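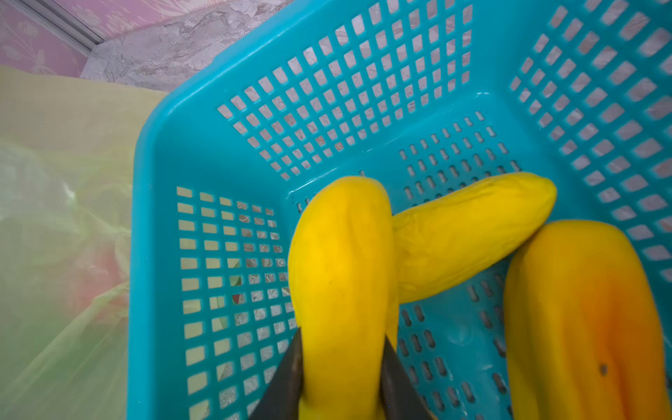 10 September 2023

Basket day. I've been promising Debora I'd write this up properly before I forget which basket did what, so here goes, in my usual no-particular-order.

We're still on the same question as last time, which is what happens to groceries between the bag and wherever they live in the kitchen. Debora wants everything tipped into one open basket as a halfway stop. I was on the other side of this in January (I thought a halfway stop was one more thing to wash, and I said so in this same notebook, see the page with the coffee ring). I'm coming around. Slowly!

The basket we used is the turquoise one, Prastine, the rectangular kind with rounded corners and the thick rim. Square holes up the walls, long skinny slots in the floor. I'd never paid the floor any attention until I sat down with it and a ruler. Why are they different? Derek thinks it's just how the mold is made and nobody at Prastine lost any sleep over it. My guess is that long slots drain better when something heavy is sitting across them, and a square hole gets plugged by whatever is on top. Neither of us knows. Easy enough to check, so I did, over at the sink afterward.

Sink check: a pitcher of water in with the basket level and empty, then again with a folded dish towel in the bottom to block part of the floor. Empty, it went straight through, as you'd think. With the towel it still went through, a bit slower, and nothing pooled in the middle. What did stay behind was a bead of water all along the inside corner where the wall turns into the floor. I tilted it and most of that ran out, but I had to tap it on the counter for the rest. So the corner is the weak point and the floor is fine. Derek, you owe me an opinion on this.

Now the produce. We kept to yellow for the first round, on purpose. Debora's complaint about the last set of photos was that everybody in the review could find the red things instantly and then claimed the basket was "easy to read." Well, sure it was! Put several yellow things of roughly similar color together and it gets a lot less easy. The long ones are the worst. From above, with one of them end-on and another lying across the floor, I had to look twice to say which was which, and I'm the one who bought them. The turquoise helps a great deal, I'll give it that. I can't imagine doing this in the cream-colored version. (We have the cream-colored version. It's on top of the cabinet. I'm leaving it up there.)

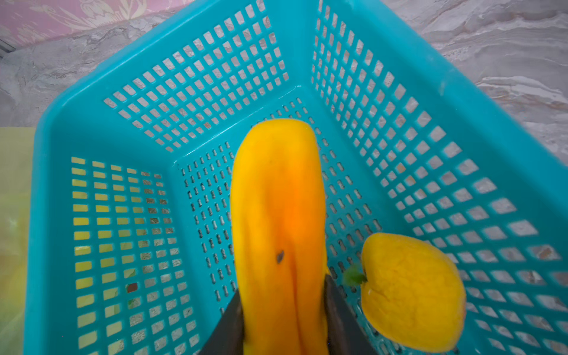

The other thing I want written down is the standing-up business. A long fruit stood on end takes up hardly any floor, and if you have a lot to fit in, it's tempting to pack the basket that way, like bottles. I tried it at my own bench with the zucchini from my lunch bag and a couple of cucumbers. They stay up if they're leaning on a wall or on each other. The minute I took one out, its neighbor went over, slid along the floor and fetched up in the corner. Laid down, they take more room and stay where I put them. For a basket somebody is going to carry across a kitchen, I'd lay them down every time, biggest first, and let the bent ones go along the wall.

About the wall. I was worried the square holes would mark soft skins, so I left a ripe peach pressed against the side of a spare basket for 20 minutes with a bag of rice leaning on it. Faint grid on the peach, gone by the time I'd eaten half of it. I don't think we need to care about this for a halfway stop. For overnight storage I'd want to do it again with something I'm not planning to eat. The rim is nice, by the way. It's thick and smooth all the way around and you can pick the thing up from any side without it biting your fingers, and after the wire ones from Stodadora I appreciate that more than I can say. I still have the mark on my thumb.

Weights, as Debora asked for them. The rice-and-peach basket is the small spare, 87 grams on the kitchen scale. The wire Stodadora I didn't weigh, since the scale was full of flour by then (my fault, long story, I've cleaned it). She also wanted a price comparison and I have not done that. I'm sorry! It's at the top of the next page in capital letters.

Then Derek raised the background again. He'd like plain white on all sides and a plain floor, and he'd like it yesterday. I'm fond of the pink damask, urns and scrolls and all. Real kitchens have stuff on the walls. My grandmother's had a paper a lot like it and you found the fruit bowl just fine. His point, and it's a fair one, is that people comment on the wallpaper and forget to comment on the basket. My point is that the gray marble pattern on the floor does far more harm, as it comes up through a lot of the holes in the basket and makes the walls look busier than they are. If we change one thing, let's change the floor. A sheet of kraft paper would do it. I'll bring a roll.

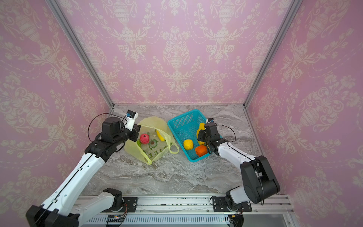 Home Storage Bench, Nuttall Building

Continuing after lunch. The bag half of the exercise.

The bag is one of the thin yellow see-through ones with handles and the cartoon avocado on it, green Chinese lettering along the bottom. I love this bag. It came out of the drawer of bags, which we all pretend is a filing system. For unpacking it has one big advantage over the brown paper ones, you can see more or less what's inside before you go in after it. The disadvantage is that it has no shape at all. Put it down and it flops open, the handles go whichever way they like, and then the stuff is half in the bag and half on top of it and you can't really say it's been unpacked or not. For our tally sheet that matters. Debora's sheet has a column for "in bag" and a column for "out of bag" and I spent longer than I'd like to admit holding a pencil over the line between them.

Proposal: a third column, "on bag." Derek laughed, but he didn't say no.

Second proposal, and this is the one I'd fight for. Leafy stuff goes last, or goes somewhere else entirely. A leaf under a round fruit does two bad things. It gets squashed, and it hides, and then you lift the fruit and the leaf comes halfway with it and ends up on the floor. I went through the whole bag-to-basket routine by hand at my bench with salad leaves from the fridge, and the leaves were trouble on every go. In the basket they were no better. The stems go through the square holes like they were made for it, and then you're pulling from the outside. If we end up recommending one basket for everything, leaves need to be the exception, in writing, with a picture.

Round things are easy going in and annoying afterward. They find the low corner. An orange I'd put in the middle of my basket was up against the wall by the time I got it to the fridge, and it had shoved a lemon along with it. Peppers are the best behaved of anything I tried. Light, lobed, they sit down and stay sat. Nothing rolls over a pepper, either, it acts like a sort of chock. I'd like to try putting one in each corner first and see if the rest settles, though I realize most households do not own that many peppers at once.

Debora timed me on the last hand run, bag to basket, with everything laid down and the leaves kept out: 69 seconds, and that includes me dropping the lemon. I think I can beat it. She thinks speed isn't the point. We're both writing it down anyway.

Also, a note on folding. If the bag is going back into the drawer it should be flattened first, handles together, then rolled from the bottom up. Jatonska sent us that little card with the triangle fold and I've tried it on this kind of thin plastic and it springs open the second I let go. Rolling works. I put a rubber band on mine.

Things I still owe people:

Price comparison for Debora. CAPITAL LETTERS.

Kraft paper for the floor, and one set with it down so Derek can compare against the marble.

Peach test again, overnight, in the spare basket. Put a note on it so it doesn't get eaten. Last time's note fell off.

Ask Prastine about the floor slots. I've drafted the email twice and it sounds slightly unhinged both times, so if anyone has a normal way to ask a company why their holes are a certain shape, please write it in the margin here.

New tally sheets with the "on bag" column, pending Derek. I'll print 6 to start with and we can do more if it catches on.

Somebody has borrowed the long ruler from my bench. I need it back for the rim measurements. It has green tape on the end.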